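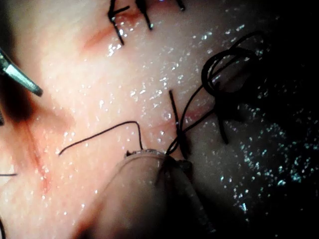 Count the bad stitches too

6 min read | 2 comments

I've been reading suturing papers for a while now (I write the little robotics column for the Mekville newsletter, so it's sort of my job) and I have a complaint that I can't keep to myself any longer. We are scoring these things wrong!

You probably know how it goes. A group trains a policy on a pile of demonstrations, usually a few hundred, and then they run it on tissue and report a success rate. Needle through, thread pulled, knot thrown, check the box. The Trondar results that went around in April are a good example. They had 500 demonstrations, and the comparison everyone passed along was between 2 methods, one with a wrist camera and one without. The wrist camera version won by a lot, which I'm thrilled about, because I've been a wrist camera person forever. But the table had one column. Success. That was the whole story of what happened to the thread.

And thread is where all the trouble is! Look at what a close camera has to deal with. The tissue is wet and it sparkles all over, little white and blue points everywhere, and on one side the light gives up and you're left with glitter on black. There are stitches along the top with their tails sticking out every which way. There's black thread looped over itself in a tangle, and then a long strand running back down toward the tool, meeting up with other strands right at the rim. Which of those is the one you want to pull? I've stared at views like that for longer than I'd like to admit, and I can usually follow one strand for a bit and then I lose it.

So when a paper says a policy finished the stitch, my first question is what it did about the slack. Did it keep the loop clear, or did it get lucky? Those are very different robots, and they get the same check mark.

I got into this with Sang-wook So, who has spent way more hours on teleoperation rigs than I have, and he pushed back pretty hard. His point was that success rate is at least honest in one way, since anyone can look at the end of a run and agree on it. Start grading "thread management" and you've got 10 people with 10 opinions. Fair enough. He also said that surgeons in training get judged on outcomes plus a checklist, and the checklist part is where all the arguing happens. I don't have a great comeback to that except that the arguing seems useful to me? People argue about it because it matters.

What I'd like to see is pretty modest. For every run, mark down how many times the arm grabbed a strand it had to let go of again. Mark down whether the tail ended up under a later stitch. Mark down how long the slack sat somewhere the camera couldn't see. The Baek benchmark already saves the wrist video for every trial, so somebody could go back and do this with data that exists today. I tried it myself on 40 clips, on my couch, with a spreadsheet, and it took me an evening and most of a pot of coffee. Nearly a quarter of the runs marked as successes had at least one grab I'd have called a mistake. My labels are rough and I'm one person, so please don't quote that number at anybody. But it was enough to make me grumpy.

The other thing I'd change is which demonstrations we keep. There's a habit of tossing the messy ones, where the operator fumbles the thread and has to sort it out before going on. I get it, they look bad, and they make training slower. But the sorting-it-out part is the skill! If the policy has only ever watched people who never got tangled, what is it supposed to do with a tangle? The Hanska people kept theirs in, and their arm does this lovely thing where it stops, backs off a little and comes at the strand from the other side. Their headline number was lower than Trondar's, so it got about one tenth of the attention. I know which one I'd want to keep working on.

I don't think any of this makes the recent work less exciting. I was grinning through most of those videos. I'd just like a second column in the table, and maybe a third.

Shares: 40
Comments: 2

Contact the Mekville newsletter | Copyright Mekville | Back to top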